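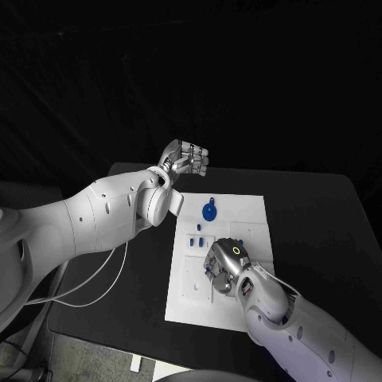
Assembly board at the two-arm station, right hand down on the work, left hand up.

From: Orhun Bayram
To: floor-talk list
Date: May 10, 2020
Subject: Re: Two-arm station, first impressions

Tianyou Lei wrote:
> I know there's grumbling, but I watched the Jatex station for most of a shift
> and came away impressed. It works on the same kind of board we train new
> people on, pegs and disc and all. Krishnan's plan says 2 stations by August and
> that no one loses hours. People move to checking and setup, which is easier on
> the wrists. Can we at least give it a fair look?

Tianyou, I did give it a fair look, and I read the plan twice. A few things bother me.

The picture at the top is from the station. Look at how big those arms are next to the blue pegs. A person does that job sitting on a stool with a cup of tea nearby. I'm not saying the thing can't place a peg. I'm saying a training board is a long way from a bin of mixed parts from Flustska, where one in every 100 has a burr on it and you feel it with your thumb before you see it.

Then the "no one loses hours" part. The plan has 5 of us going to checking. Checking what, and at what grade? Assembly gets the piece bonus. Checking never has. If my hours stay the same and the bonus goes, I've taken a pay cut, whatever Krishnan wants to call it. I asked and was told it was "under review."

Also the 2,573 figure on page one, boards per month. Is that what the station has done, or what somebody hopes it will do? The page doesn't say. When they brought in the feeder at the Alau building we got a number like that too, and we spent that winter clearing jams by hand while the number stayed up on the wall.

You're right about the wrists. Mine hurt, and I'd be glad to give up the small pegs. But I want the grade and the bonus in writing first, and I want to know who gets called over when a hand stops halfway through a board. If it's us, put that in the job description.

Can you send round the log from the shift you watched, stops included?

Orhun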